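Kitchen Drying Tips, Tested and Mostly Doubted
by Delia Troncoso

Every February my kitchen gets damp and every February somebody sends me a list of tricks for it. I have tried most of them by now. The list that went around this year had 15 tips on it and had been shared 2,273 times, which only tells you how many people like to press a button. Below are the ones I bothered with.

Rice in the salt shaker. Works, sort of. The grains break up the lumps when you shake. I don't believe they pull much moisture out of anything, and after a couple of months they go yellow and get stuck in the holes. Ten or twelve grains, change them when you refill.

A bowl of baking soda under the sink. I left one there for 3 weeks. It formed a crust and the cupboard smelled the way it did before. What helped was finding the slow drip at the trap and tightening the nut by hand. Check for that first and keep the baking soda for baking.

Newspaper in the bottom of the bread box. Fine if you still get a newspaper. A paper towel does the same job. Bread goes moldy in a warm kitchen no matter what you put under it, so slice it and freeze half.

Absorbent drying mats. My sister swears by her Fledon mat. I bought one and it stayed wet underneath from breakfast to bedtime, and by Thursday it had a smell. If you have one, hang it over the faucet every night and wash it hot with the towels. The Flurnier version is thicker, so it holds more water and takes longer to dry. I can't call that an improvement.

Cups and trays

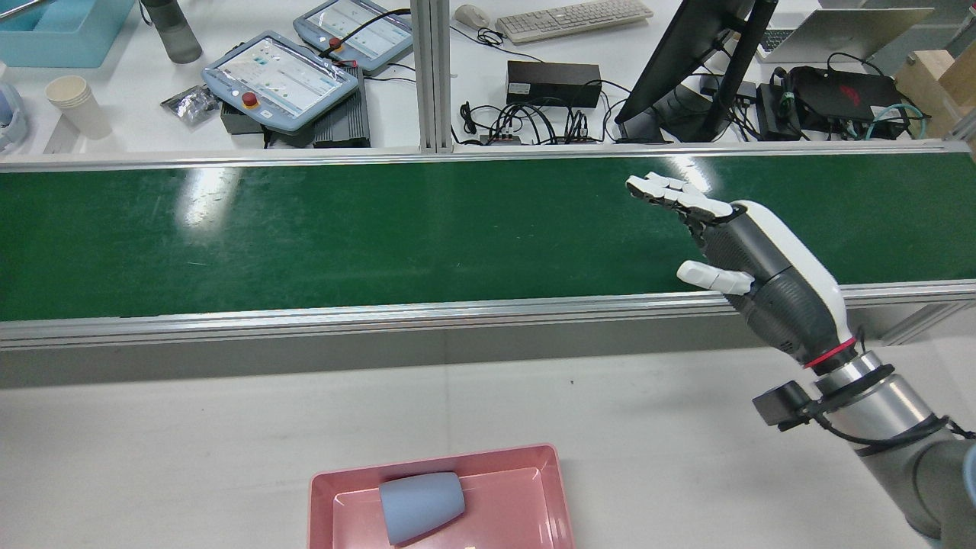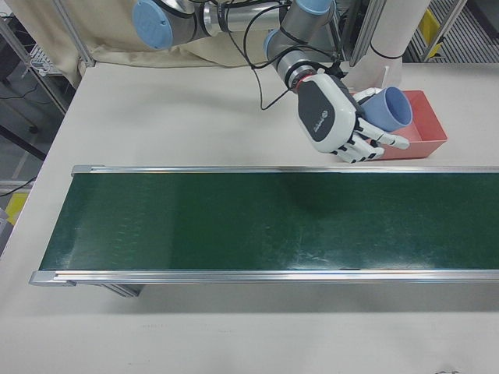
Plastic cups come out of the dishwasher wet because plastic doesn't hold heat the way china does, and no rinse aid I've paid for has changed that. The usual advice is to stand them upside down on the counter. Do that on a flat surface and you seal the steam inside, and the next morning there is a ring of water and a stale smell. A cup on its side in a shallow tray, like the blue one, has its mouth open to the air, and the tray is there for any drips. I was doubtful about this too - it looks like somebody gave up halfway through putting the dishes away - but it costs nothing. Leave space between cups and empty the tray before it turns into a puddle. If there's a stubborn pool in the bottom rim, a corner of a dish towel is quicker than waiting.

Leaving the dishwasher door open. Yes. Pull it open a few inches when the cycle ends and go do something else. This is the one tip on the list I'd keep if I had to throw out the rest. Mind the underside of the countertop if it's bare particleboard, as steam will swell it.

Moisture crystals in a tub. Trnka and Skiminari both sell these and I've had both. The Skiminari tub did collect water. It also cost more over the winter than running the stove fan while I boil pasta, and the fan was already there. Keep the tubs for a closet with no air, well away from kids and pets.

Chalk in the silverware drawer. I got chalk on the silverware. Dry your forks before you put them in.

Opening a window at 58 percent humidity "and no higher." I have no idea where that number came from. If the glass is fogged on the inside and the air outside is cold, open the window for a few minutes with the lid on the pot, then shut it again.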